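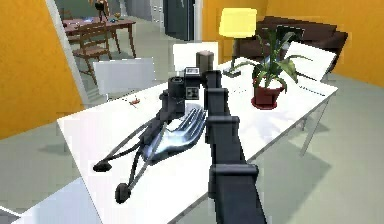 Winter Baking Course: Registration and Revised Schedule

The Szewczyk Culinary School is pleased to announce that registration for the winter baking course will open in November. The course is intended for home bakers who are comfortable with basic cakes and cookies and wish to move on to yeast doughs, filled pastries and custards.

Wanda Sadowski will again lead the course. Classes begin at 6:15 p.m. and last two hours. Participants are asked to arrive with an apron, a notebook and a container for taking baked goods home. Flour, butter, eggs and all other ingredients are included in the fee of $149.

The opening classes will cover enriched doughs, with braided loaves and poppy seed rolls as the main projects. Members who attended last winter will recall that the rolls were rushed. The dough will now be mixed in one class, held overnight in the refrigerator, and shaped in the next. Later classes turn to choux pastry, baked custard and a layered honey cake — the last at the request of several former participants.

Please note the following policies. Refunds are available until two weeks before the first class. After that date, a place may be transferred to another person but not refunded. All recipes contain wheat, and most contain dairy and eggs. The school is not able to offer substitutions in this course, and nuts will be in use during the pastry classes.

The recipe booklet has been revised and now gives all quantities by weight. Printed copies will be handed out at the first class. Former participants may collect one from the front desk at no charge.

Registration forms should be returned to the school office by 4 p.m. on the closing date printed on the form.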